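Robotics & Automation > Learning from Demonstration > Methods

Why does the wrist camera policy beat our overhead one on computer teardown?

Posted by Tegan Merrick, May 6, 2025

I'm trying to understand a result in the Larnberg teardown paper before our reading group gets to it, and I'd love some help from people who have done this kind of work. Short version of the method: a person guides the arm through jobs inside an old desktop tower, the arm's joint positions and the wrist camera video are saved together, and a policy is trained to copy the motion from video alone. They collected 2,546 demonstrations. On their test tasks the wrist-only policy came out ahead of the one trained on an overhead view, and adding the overhead view to the wrist view didn't help much.

That surprised me! I assumed more cameras would always win. Inside a case there is so much going on – ribbon cables crossing the board, a thick bundle of power wires, memory slots on both sides of the processor socket – and I figured the policy would want the wide view to make sense of it all.

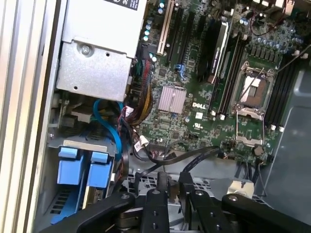
We've been trying a small version of this with 100 demonstrations, and our numbers go the other way. Overhead wins, narrowly. So either we're doing something wrong or the result only shows up with a lot more data. Has anyone here reproduced it? And did you crop the wrist images or feed them in whole?

Sneha Malhotra

Fun question, and I think your result and theirs can both be right.

With a wrist view the gripper is always in the same part of the picture, down at the bottom edge, and everything else moves. The policy gets to learn "when the drive tab looks this big and sits here relative to my fingers, close." That relationship stays the same wherever the tower is on the table. With an overhead view the policy has to work out where the hand is and where the part is, then the difference between them, and the hand blocks the part at the worst moment.

The catch is that a wrist camera sees wildly different pictures as the arm moves. Tilt it a little and the board runs off in a new direction. It takes a lot of demonstrations before the network has seen enough of those views, and 100 is thin. When we did ours on the Pluda arm, the wrist policy was hopeless early on and then it just took off. I have rarely been so happy looking at a plot.
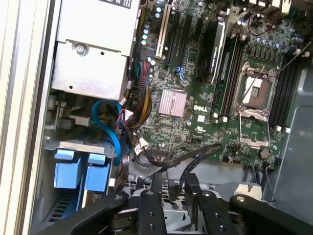

Vol. 2, No. 30

(Sorry, that line came along when I pasted from our lab newsletter, I'll leave it so people can find the write-up.)

On cropping: don't. We tried cutting the gripper out to save pixels and it hurt us badly. The fingers are the ruler. Once they're gone the policy has no steady thing to measure against, and it starts closing short of the part. Shrink the whole picture if you have to, but keep the fingers in.

One more thing to check is the timing between your video and your joint log. If the video lags, the wrist policy suffers far more than the overhead one, and that could easily flip a narrow result like yours. Tap the gripper on the table at the start of a run and see whether the bump lands at the same time in both.

Gareth Holroyd

More data. That's the answer to most of these.

Also lower your learning rate.

Kelly Wragg

I agree with Sneha on timing and want to add something about how the demonstrations are spread out. I went through the paper's appendix last night (it's great, read it!) and they were careful to vary the approach. Some runs come in over the power supply side, some from the opposite direction, so the same board shows up at very different angles and the drive bay can land on the left or the right of the picture.

If your 100 were all recorded with the tower square to the arm, the overhead camera has basically memorized one layout. It will look wonderful until somebody nudges the case.

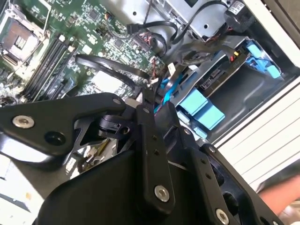 So before you collect anything new, try this. Turn the tower by a hand's width, run both policies again without retraining, and compare. My bet is that the overhead one drops hard and the wrist one barely notices. In our tests with the Penrose code the gap was big enough that we stopped arguing about it over lunch.

If that holds up, spend your next batch of recording time on variety. We did 30 demonstrations from odd starting poses and got more out of them than from all the tidy ones we had before. Let the demonstrator miss and correct, too. Those recoveries are gold – the policy learns what a near miss looks like and how to get back from it.

Cables are still the hard part, and I don't think the paper solves them. A socket lever or a drive tab stays put, but a cable can bend a hundred ways, and copying a motion only gets you so far. I'd love to see someone try Surkari's force signal together with the wrist view.

Comments

Phyllis Birkett: The table tap is such a good trick. Ours was out by 2 video frames and I'd been blaming the network for weeks.

Tegan Merrick: Turned the tower like Kelly said. Overhead fell apart completely, wrist hardly changed! Going to record a messier batch in June and will post the numbers.

Sneha Malhotra: Yes please, and put the failures in too.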